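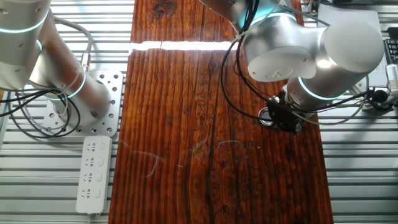 Estitz, a supplier of reclaimed flooring and shelving, will open its second store in Woltham on 20th March, in the former D'Souza furniture building at 1716 Ruleneck Road. The new store will sell boards by the single piece as well as by the full floor, and will be the first Estitz location with its own sample library. Stock runs from pale, even boards to long planks in a dark reddish-brown with heavy grain, knots and streaks, down to a few faint scratch marks on the face. Customers can buy boards as they are or order them cut to length.

The Woltham store replaces the sales counter that Estitz has kept at its Ruleneck yard. The yard will stay open for storage, drying and trade pickup. Retail customers will be served in Woltham from opening day, and any order already placed at the yard can be collected from either address at no extra charge.

"People were driving out to the yard to buy one shelf," said a spokesperson for Estitz. "We were glad to have them, but a working yard with forklifts moving is a poor place to stand and choose between two boards. The Woltham building gives them a floor to walk on, decent light and a place to park."

The ground floor of the building has been divided into three parts. The front holds the sample library, where 209 finished samples are kept in open racks and can be borrowed for up to ten days. Each sample is long enough to lay on the floor at home and look at in the morning and again at night. Borrowing is free with a deposit of $20 per sample, returned in full when the sample comes back. Samples may not be cut, drilled or coated.

Behind the library is the board room, a name the staff gave it and which has stuck. Boards here are stored upright by length and sold singly. Every board carries a tag showing the species where it is known, the length, the width, the thickness and the price. Where the species is not known, the tag says so. Old boards often come in mixed lots, and some have been stained or oiled so many times that color is no guide at all. Estitz does not guess on tags.

The third part of the ground floor is the cutting and pickup area. Straight cuts are included in the price of the board, up to four cuts per board. Planing, edge work and finishing are quoted separately and are usually done at the yard, so customers should allow two weeks. Boards with metal in them will not be cut until the metal has been taken out. The store checks every board with a detector before it goes to the saw, and this applies to boards that customers bring in themselves.

The upper floor will be used for orders of 700 square feet and over. These are sold by appointment, and a member of the flooring team will go through the room plan, the moisture readings and the delivery schedule with the customer before a price is given. Smaller floors can be ordered at the counter downstairs without an appointment.

ABOUT THE BUILDING

The D'Souza building was put up as a furniture showroom and was used as one until it closed. It has stood empty for several years. Estitz has signed a lease on the whole building and has repaired the roof, replaced the wiring and put back the loading door on the side street, which had been bricked up. The large front windows have been kept. So has the painted D'Souza sign over the entrance, which will be cleaned and left in place beside a smaller sign for the new store.

The floor in the front section is made from boards left over from other jobs. No two rows are quite the same width. It was laid that way so customers can see how mixed stock looks once it is down, and how it wears in a place where people walk all day. The floor has been oiled but not sealed with a hard coating, and it will be re-oiled in September.

Heating in the board room is kept low and steady. Wood that has been stored in a cold yard takes up and gives off moisture when it is moved indoors, and it can cup or open at the joints if it is laid too soon. All retail boards will have spent time indoors before they are put out for sale. The company still advises customers to leave boards in the room where they will be used for at least a week before fitting them, laid flat with thin strips between them so that air can move around every face.

CHOOSING AND CARING FOR DARK BOARDS

Estitz has also put together a free leaflet for the opening, based on the questions its staff are asked most. Much of it concerns dark boards, which have become the most requested part of the range and which also bring the most calls afterward.

The leaflet covers glare first. Any board with some sheen will throw back a bright patch when a lamp or window is in the right spot, and on a dark surface that patch stands out more than it would on a pale one. Customers who find this annoying should choose a matte oil, or run the boards in line with the main window and look at a sample in place before they order. Changing the finish after a floor is down is possible but costs a good deal more.

Dust is the second subject. Dark floors show it sooner. A soft dry mop a few times a week is enough for most homes, with a barely damp cloth for marks. Steam cleaners should not be used on oiled wood, and neither should vinegar or any general kitchen spray. Felt pads under chair legs should be changed when they get hard, as grit becomes pressed into them and works like sandpaper.

Scratches are the third. Light marks on an oiled board can often be reduced with a small amount of the same oil on a cloth, rubbed along the grain and left overnight. Deeper marks may need light sanding, and sanding a dark board can expose a much paler layer under the surface. The leaflet advises trying any repair on an offcut first. For this reason the store will give one offcut, free, with every floor order - customers only need to ask at pickup.

Knots have a page to themselves. Most are sound and need nothing done to them. A loose knot can be filled or glued in place before the board is laid, and the cutting area will do this for a small fee. Customers planning a shelf should tell the staff what it is going to hold, as a large knot close to the middle of a long span may rule a board out for heavy books.

The leaflet will be available at the counter and by mail.

PRICES AND SELLBACK

Prices in Woltham will match those at the yard. Boards are sold in three grades: even, mixed and dark heavy grain. The grade describes looks only. A board with more marks on it may be every bit as strong as a plain one, and staff will set aside any board they believe is suited only to wall use and mark it as such.

Full, uncut boards can be returned within 30 days for a refund. Cut boards cannot be returned, but the store will buy back clean offcuts over two feet long at a set rate per foot. These go into a bin by the door and are sold on cheaply for small projects such as picture ledges, trays and plant stands.

The store will also consider buying old boards from the public. Sellers should bring one board or a few clear photographs, along with a note of the total length and where the boards came from. Estitz does not buy boards with lead paint, boards treated with creosote or boards with live insect damage. It cannot take boards left outside the building after hours, and asks that none be left.

"We would sooner look at a photograph and say no than have somebody load a truck for nothing," the spokesperson said.

OPENING DAY

Doors open at 9 a.m. There will be coffee at the counter and short demonstrations of oiling and scratch repair through the morning, on boards the store has put aside for the purpose. Visitors who would like advice on a board of their own may bring it with them, provided one person can carry it safely.

Parking is behind the building, reached from the side street. The front entrance has a level threshold and the ground floor is step-free throughout. The upper floor is reached by stairs only at present. Customers who cannot use the stairs will be seen downstairs, and the same samples will be brought to them.

Regular hours will be 9 a.m. to 5 p.m., with the cutting area closing half an hour before the rest of the store. Cutting orders handed in after that time will be ready the next working day.

ABOUT ESTITZ

Estitz buys, dries, sorts and sells reclaimed boards for floors, shelves, counters and wall paneling. It runs a yard at Ruleneck and, from this spring, a retail store in Woltham. The company supplies both homeowners and building contractors.

Press inquiries, including requests to visit the store before opening, should be made in writing to the Press Desk, Estitz, 1716 Ruleneck Road, Woltham.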